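Sandel Film Archive completes restoration of The Lock at Wihongi

The Sandel Film Archive has completed its restoration of The Lock at Wihongi, a silent drama which has not been shown in its full form since its first release. The new print will open the archive's spring season in April, with an evening screening at 7.30pm in the main auditorium of the Condeck Cinema.

The film follows a lock-keeper's daughter who is left to run the crossing through a winter of floods while her father is away. It was long known only from a shortened version made for hire to schools and church halls, which left out most of the second half and replaced the closing scenes with a single title card. Many of the scenes which earned the film its early reputation, including the night crossing and the meeting at the toll house, were thought to be lost.

Work began after a set of reels was deposited with the archive as part of the Clelletti collection. The collection holds 3069 items in all, among them prints, posters, cue sheets and distributors' letters. Cataloguing staff found that five of the reels, which had been stored under the title of a different film, contained the missing footage in good order. A sixth had suffered damage along one edge and required repair by hand before it could be scanned.

The restored version runs for 71 minutes. The archive's conservation department compared the newly found reels with the shortened print and with a surviving copy of the shooting script, and has set the scenes in the order given there. Where the two prints overlap, the better of the two has been used for each shot. In one short passage near the end of the fourth reel no usable picture survives, and the gap has been bridged by a title card worded from the script. The card is marked so that viewers may tell it apart from the original titles.

The tinting has also been restored. Notes written on the leader of several reels gave the colours intended for each scene – blue for night, amber for the interiors – and these have been followed throughout. The colour for the flood scenes is not recorded, and they are presented in black and white. 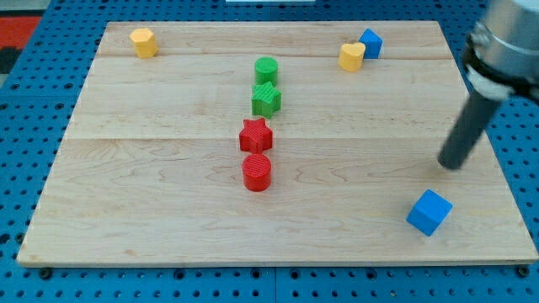 Coloured shape blocks set out on a pale wooden board.

A new score for piano, strings and clarinet has been commissioned for the April screening and will be performed live. It draws in part on the cue sheets in the Clelletti collection, which list the music suggested to cinema pianists at the time. A recording of the score will accompany later screenings.

The opening screening will be introduced by a short talk on the film's production and on the work of the conservation department. Doors open at 7pm. The auditorium holds 800 and seats are unreserved, except for wheelchair spaces and companion seats, which should be booked through the Condeck box office. An audio-described performance will follow later in the month, with the description delivered between the musical passages.

After its opening, the film will travel to 12 regional cinemas and film societies. Venues with a piano may request live accompaniment when they book, subject to the availability of a musician. The touring programme includes two short travel films from the same collection, both showing river traffic on the Wihongi, and a printed leaflet giving the cast list and a note on the sources used for the restoration.

A small display of posters and letters from the Clelletti collection will be open in the cinema foyer for the length of the season. Admission to the display is free and no cinema ticket is needed. The remaining papers are being catalogued and will be made available in the archive's reading room by appointment.

Societies wishing to hire the film should write to the Sandel Film Archive's bookings office, stating the preferred dates and the projection equipment available. Copies are held on 35mm film and in digital form. The shortened version will remain in the archive for study but has been withdrawn from hire.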